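Guest room, nearly there

Quick one this week, the Cleton open house is Thursday and the bedroom still isn't done. Sheet's on. Wrinkled, yes. Started on the blue cloths next, one at a time, right on the bed.

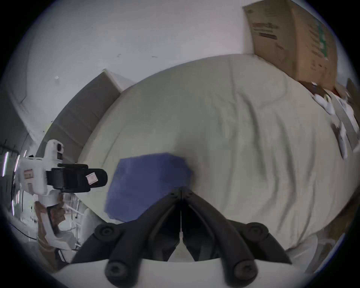
A reader in Pluvalo wrote in that she'd iron the sheet while it's on the mattress, low heat, 2 minutes a side, and never fold anything on a bed you plan to show people.

Fair. No table up there though – so the bed it is.

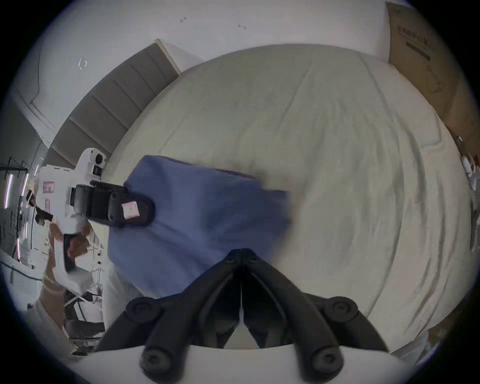
Folding is the slow part for me. I go in half, then thirds, then redo it becuase the edges drift. The padded gray headboard stays, I've decided, it looks fine against the white wall and I am not hauling it down 3 flights. Wall could use a wipe, there are specks.

Still to sort from the bed: slippers, the roll of tape, that stack of white paper. Big cardboard box goes to the hall tonight.

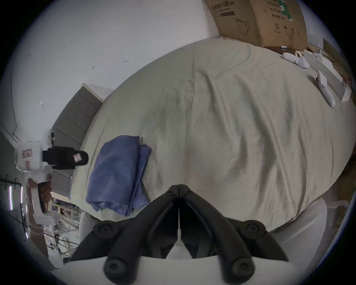 What we still need

Pillowcases, 2. Hangers – 30 would do it. Drop off at the side door before Thursday, anytime after lunch is fine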